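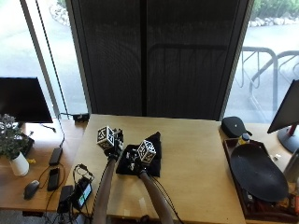
The Skesska desk is a plain light wood worktop for people who do a bit of everything at the same table. Post, laptop, mending, folding. We've been selling it since June and it's the one we get asked about most, so this page has been redone with the proper sizes and the answers to the usual questions. A crumpled black cloth on the top, as in the photo, shows up nice and clear against the pale wood, and that's half the reason people who sew or fold at a desk go for a light one. Dark thread on a dark table is misery. Two of them set at right angles, one for the screen and the plant, one kept for the work, is the layout we'd suggest if you've got the room for it.

Skesska desk, light wood
Width 141 cm
Depth 61 cm
Frame height fixed, see the note on feet further down
Max load on the top 125 kg, spread evenly
Flat packed, 2 boxes
Price on request, trade and home

Stock updated 18 Sep 2025. Light wood in stock. Dark stain out of stock, next lot not confirmed, please don't ring about it, we'll put it up here when we know.

What it's good for

Folding and sorting. A jumper laid out flat fits with its arms spread and there's still space at the side for a pile. Sheets, no, not a double, you'll want the bed for that or both desks pushed together.

Cutting out. Small pattern pieces fine. Use a mat. The finish is a matt lacquer and it will take a knock but it won't take a rotary cutter, we've had one back with a line straight across it and there's nothing we can do about that.

Screen work. Ordinary monitor on its stand, keyboard in front, elbows on the wood. If you're having a plant next to the screen put a saucer under the pot. Water rings do come out if you catch them the same day. After that, less so.

By a window

Lots of you put it under a window and that's fine, the top is lacquered against fading. It'll still yellow a touch over the years, all light wood does. Move things about now and then or you get a paler patch where the monitor stood. If the window has a radiator under it leave a hand's width gap behind the desk.

Putting two together

Peter Havlíček in the workshop gets asked this a lot. The tops are not meant to be bolted side by side, there are no holes for it and please don't drill. Just push them up. For a corner, put the short end of one against the long front edge of the other. If one sits a bit lower that's the feet, not the desk. Wind them out till they match. Each foot gives you about 2 cm.

Assembly

Allen key is in the smaller box, taped to the instructions. Legs first, upside down on a blanket, then the back rail. Leave the bolts a bit slack untill all four legs are on, then tighten. Two people for turning it over. One strong person can do it but the legs won't thank you.

If a bolt is missing email us, don't go buying one, the thread is an odd size. Soon-im Yook does the spares and usually gets them in the post next day.

Cleaning

Damp cloth, then dry cloth. Washing-up liquid if it's greasy. No polish, no wax, no scouring pads. Dark fabrics can leave a bit of dye on the top if they're wet, so dry things off before you leave them in a heap overnight. Biro comes off with a rubber mostly.

Goes with

Taltent drawer unit, fits under on either side, same wood
Escobar desk lamp, clamp base, opens wide enough for this top
Odska felt mat, charcoal or oatmeal, good under a sewing machine as it stops the creeping

From customers

"Bought one for the marking and ended up doing all the ironing pile on it. Have ordered the second." Rawan Smadi

"Solid. Instructions tiny, had to photograph them and zoom in. The desk doesn't wobble which my old one did from day one." Ľudovít Polák

"Colour a bit yellower than I expected from the website but I've got used to it." Romana Šindelář

Re the instructions, yes, fair, they're being reprinted bigger. Re the colour, we send samples, small offcut in an envelope, free, just ask and say wich finish you want.

Delivery

To the door, not up the stairs. Upstairs costs extra and has to be booked when you order as the driver can't add it on the day. Check both boxes before signing. Any dents in the cardboard, write it on the slip and send us a photo of the corner.

Returns within the usual time, flat packed again please, original boxes if you've still got them. Assembled desks we can collect but there's a charge for the bigger van.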